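가상 주방에서 접시 하나 옮기기, 드로메오 공개일에 가다

드로메오(Dromeo)의 공개일 안내문에는 "편한 신발을 신고 오세요"라고 적혀 있었다. 막상 가 보니 걸을 일은 별로 없었다. 드린도사이드(Drindodside) 건물 2층, 복도 끝 방에 모니터가 줄지어 있고 방문객은 그 앞에 서서 존재하지 않는 부엌을 들여다보았다. 3월이었고 난방은 꺼져 있었다. 로봇을 보러 왔다는 초등학생 하나가 방을 한 바퀴 둘러보더니 로봇은 언제 나오느냐고 물었다.

"그 질문을 제일 많이 받아요." 이날 안내를 맡은 시뮬레이션 담당 연구원의 말이다. 그는 이름 대신 '주방 쪽'이라고 써 달라고 했다. 팀에서 그렇게 불린다고 한다. 창고 쪽도 있고 세탁실 쪽도 있는데, 주방 쪽이 가장 늦게 퇴근한다.

드로메오가 만드는 것은 로봇 팔을 훈련시키는 가상의 집이다. 부엌만 37종이 있다. 찬장 색이 다르고 조리대 무늬가 다르고 가스레인지 자리가 다르다. 벽지가 없는 집은 있어도 콘센트가 없는 집은 없다. 왜 그렇게까지 하느냐고 물었더니 잠깐 생각하다가 이렇게 답했다.

"처음에는 부엌이 하나였어요. 흰 벽, 흰 상판. 거기서는 팔이 천재였죠. 그런데 상판만 대리석 무늬로 바꿨더니 접시를 못 찾는 거예요. 사람으로 치면 이사한 첫날 자기 집에서 길을 잃은 셈인데, 저희는 그걸 넉 달 동안 천재라고 불렀습니다."

그날 시연 과제는 접시였다. 조리대에 놓인 접시를 집어 정해진 자리로 옮기면 끝난다. 말로는 한 줄이다. 연구원은 이 한 줄을 위해 접시 모양을 379가지 만들어 두었다고 했다. 테두리 굵기, 깊이, 무늬가 전부 다르다. 우리 집 그릇은 네 가지쯤 되는 것 같은데 그중 둘은 이가 나갔다. 이 나간 접시도 있느냐고 물었더니 목록에 적어 두겠다고 했고, 정말로 적었다.

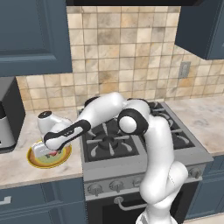
가스레인지 너머 왼쪽 조리대의 접시로 팔을 뻗은 시뮬레이션 화면. 드로메오의 가상 주방.

모니터 앞에 선 어른들의 관심사는 접시보다 부엌이었다. 뒤에서 타일이 마음에 든다는 소리가 들렸고, 상부장 색을 두고 부부로 보이는 두 사람이 작게 의견을 나누기 시작했다. 연구원은 익숙한 표정이었다.

"작년에는 시공업체 연락처를 물어보신 분도 있었어요. 저희가 시공업체라고 말씀드릴 걸 그랬나 봐요."

집게가 접시 위로 내려가는 대목에서는 방 안이 조용해졌다. 가짜 접시인데도 그랬다. 깨질 리 없고, 깨져도 자판 하나만 누르면 되돌아온다. 그런데도 내 옆 사람은 손을 입에 대고 있었다. 왜 가운데를 잡지 않느냐는 질문이 나왔다.

"접시 가운데는 잡을 데가 없잖아요. 댁에서 어떻게 드시는지 생각해 보세요. 다들 가장자리를 잡으세요. 로봇한테는 그걸 누가 말해 줘야 합니다. 테두리가 얇으면 이쪽 각도, 두꺼우면 저쪽 각도, 뒤에 가전이 있으면 또 다른 각도. 접시보다 접시 옆이 문제일 때가 많아요."

하룻밤에 돌리는 시도는 4000번이다. 사람이 접시를 4000번 옮기면 팔이 먼저 나가겠지만 컴퓨터는 선풍기 소리만 커진다. 아침에 출근하면 실패한 것부터 본다고 했다. 성공한 영상은 다 비슷해서 지루하고, 실패는 저마다 사정이 있다는 것이다. 가장 아끼는 실패를 하나만 골라 달라고 했다.

"접시를 냉장고 위에 올려놓은 적이 있어요. 깔끔하게요. 아주 정중하게. 시킨 일은 아니었지만 동작만 보면 그해 최고였습니다."

진짜 팔은 클렐루스덴(Clellusden)에 있는 시험실에서 돌아간다. 공개일에는 열지 않는다. 안전 울타리 때문에 한 번에 볼 수 있는 인원이 너무 적다는 설명이었다. 가상 부엌에서 배운 동작을 그쪽으로 보내면 며칠 뒤 결과표가 돌아오는데, 연구원은 그 표를 성적표라고 불렀다.

"화면에서는 마찰이 제 마음대로예요. 저쪽은 아니고요. 누가 접시를 씻고 물기를 덜 닦아 놓으면 그날 성적이 떨어집니다. 그러면 그쪽에서는 저희 탓을 하고, 저희는 행주 탓을 해요."

두 곳 사이에서 동작 데이터를 맞추는 도구는 오캄포(Ocampo)라고 한다. 이름의 유래를 물었더니 회의에서 정했다는 답만 돌아왔다. 오캄포가 하는 일은 설명을 두 번 들었다. 첫 번째에는 이해한 것 같았다.

질의응답 시간에는 가격 이야기가 빠지지 않았다. 언제쯤 설거지를 시킬 수 있느냐는 질문에 그는 웃기만 하다가, 설거지는 물이 들어가서 다른 팀 일이라고 했다. 그 팀은 아직 없다. 식기세척기가 있는데 왜 이런 것을 만드느냐는 질문도 나왔다.

"식기세척기는 접시를 스스로 넣지 않으니까요. 저희 집도 늘 거기서 멈춰 있습니다."

방문객이 직접 해 보는 순서도 있었다. 조종기를 받아 가상의 팔로 접시를 집는 것인데, 나는 세 번 시도해서 세 번 다 접시를 밀어냈다. 두 번째에는 조리대 밖까지 밀었다. 연구원은 처음치고 괜찮다고 했다. 로봇은 언제 나오느냐던 초등학생이 다음 차례였고 한 번에 집었다. 내 기록도 학습에 쓰이느냐고 물어보았다.

"원하시면 넣어 드릴게요. 실패 폴더가 2000개까지는 여유가 있어요."

공개일은 오후 네 시에 끝났다. 나가는 길에 받은 기념품은 접시 모양 스티커였고, 신발은 끝까지 편했다.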